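Home | News | Reviews | Authors | Events | Contact

Owusu novel "Plomunport" moves up to November

Friday, September 23, 2022

Print this page | E-mail this article

Gekby Press has moved up the release of "Plomunport," the second novel in the Lisari series by Umesh Agarwal. The book was set for next spring and will now go on sale in November in hardcover and e-book.

The publisher also released the final cover this week. It shows a harbor town at low tide with the lights out in every house but one. The title runs up the left side in white letters. An earlier version, sent to reviewers over the summer, had a close-up of a woman's face and a red background. Agarwal said he asked for the change after seeing the two side by side at a sales meeting.

"The first one looked like a thriller, and people who bought it for that would have been annoyed by chapter three," he said. "The town is the main character. I wanted the town on the front."

"Plomunport" picks up 5 years after the end of the first book. The shipping company that ran the port has closed, and most of the families who depended on it have left. Hana Owusu, a schoolteacher who had a small part in the first novel, stays behind to look after her father and begins finding letters in the empty houses, all in the same handwriting. Gekby lists the book for readers 14 and up. 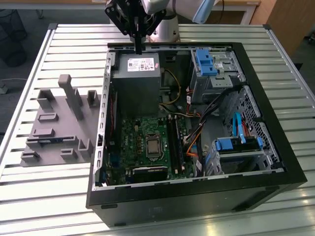 The hardcover runs 439 pages, which makes it a good deal longer than the first Lisari book. Agarwal said the draft he turned in was longer still and that his editor cut a subplot about the town's ferry pilots. Part of that material will appear as a short story on the publisher's website the week the novel comes out.

Readers who have not read the first book should be able to follow the story, according to Gekby. A two-page summary and a map of the coast have been added at the front. The map did not appear in the review copies.

The first Lisari novel will be reissued in paperback on the same day, with a new cover to match. The text is unchanged except for a few corrected place names. Copies with the old cover will stay on sale until they run out.

Gekby will also offer 200 signed copies of "Plomunport" through independent bookstores. As of Thursday, 131 of those had been reserved. Stores will take names on a first-come basis, one copy to a customer, and signed copies cannot be shipped outside the United States.

An audiobook is planned for next year. The reader has not been named.

Print this page | E-mail this article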